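Yellow (color in the workplace)

From the Skernside Open Handbook, a reader-edited reference

Yellow is the color we see when light lands mostly between green and orange, and it's the one I get asked about more than any other. I've been writing the color entries for this handbook for a while now, and red and blue hardly bring in any mail at all. Yellow brings in plenty! People love it or they want it off their walls by the weekend, and a surprising number of them have to work next to it all day.

This entry sticks mostly to yellow as a paint and coating color in shops, plants, schools and garages. For yellow in flags, food and traffic lights, see the separate entries (the food one is long, bring a snack).

Why it looks so bright

Your eyes are most sensitive to light in the yellow-green part of the range when there's plenty of light around. Yellow also stays light even when it's very strong as a color, which blue can't manage. Take the deepest blue you can buy and it's dark. Take the strongest yellow and it still bounces back a big share of the light that hits it. That's why a yellow bench top seems to light up the corner it sits in, and why small dark things are easy to spot on it.

Dim light is another story. As the light drops, your eyes shift toward the blue end, and yellow loses some of its punch. I notice it every December in my own garage, where the yellow cabinet I'm so proud of in July turns into a sort of mustard blob by late afternoon.

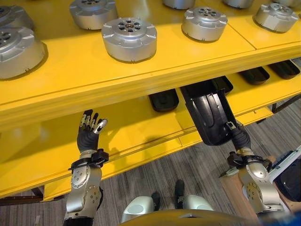

Pigments

The oldest yellows are ochers, which are earths colored by iron. They're cheap, they last more or less forever, and they're a bit dull. Painters used them in caves and house painters still use them on barns. For a long time the strong yellows were trickier. Orpiment is a lovely golden color and full of arsenic. Chrome yellow, made with lead, took over in the 1800s and covered everything from coaches to pencils, and it had a bad habit of going brown with age. Cadmium yellow held up better and cost more.

Most of the bright yellow coatings sold today use organic pigments, sometimes mixed with bismuth vanadate, which has a greenish, lemony look and covers well. Covering well matters a lot, by the way. Yellow is famous among painters for letting whatever is underneath show through, so if you're going over gray primer, expect extra coats. Go over white and you'll save yourself an afternoon. I learned this on a bookcase and I'm still a little sore about it.

Gloss and matte

Glossy yellow wipes clean easily and shows off its color, but it throws glare under overhead lamps. Matte yellow is kinder to the eyes and holds on to every greasy thumbprint. Satin sits in the middle, and it's what I'd pick for anything you lean over for hours. The small-town paint maker Jiltomine sold a satin called Grivov for years, shade number 208 on the old card, and people still write in hoping to match it. (Shade 958 on the newer card comes close, though to my eye it's a touch more orange.)

Yellow as a warning

Yellow and black together are read as "watch out" in a lot of countries, and wasps were using the pair long before we were. Safety codes commonly give yellow to trip hazards, low beams, step edges and moving equipment. The trouble starts when a whole room goes yellow, and then the warning stripes have nothing to stand out against. I get into friendly arguments over this one.

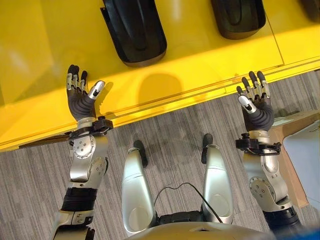 Phí wrote in from the comments page to say that I'm too hard on all-yellow rooms, and that in a print shop the answer was simply to give the stripes a wide black border, which worked fine on a yellow floor. Fair enough, and I've added borders to the list of fixes. Phí also thinks satin is overrated, and there we'll have to disagree.

Fading and care

Sun is the main enemy. Cheaper organic yellows can lose strength near a south window, and they tend to go pale and chalky. Mild soap and a soft cloth will do for normal dirt. Skip the scouring pads on gloss, because the scratches catch the light and you'll see them from across the room. For touch-ups, stir the can longer than you think you need to and try a patch somewhere hidden first.

See also: Ocher; Orange; Safety colors; Primer

Last edited Sunday, September 12, 2021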